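The ferry to Sullorwood ran on Sunday whether there were passengers or not, and that evening there were only two, my grandmother and me, with a fruitcake in a biscuit tin between us on the bench.

She had left the island at eight years old and hadn't been back, though she talked of it so often — the plum trees, the cold pantry, the neighbour's wicked goose — that I felt I could have found my way up from the jetty in the dark. 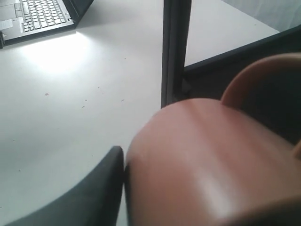
"You'll see the Jeltesen bakery first," she told me, for the third time since we'd left Flanstead harbour. "Green door. They'll give you a bun if you look hungry, so do try to look hungry, dear."

I said I'd do my best. The wind had come up a little and she had tucked her hands into my coat pocket along with mine, the way she used to when I was small and we waited for the school bus. 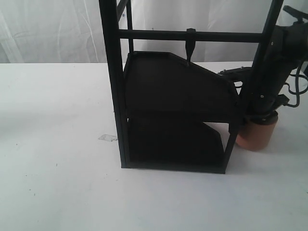

There was no green door, of course. There was a blue one, and the bakery sold fishing line now, but the woman behind the counter looked at the pair of us, windblown and clutching our tin, and went to put the kettle on. My grandmother cut the cake with a borrowed bait knife and asked about the goose.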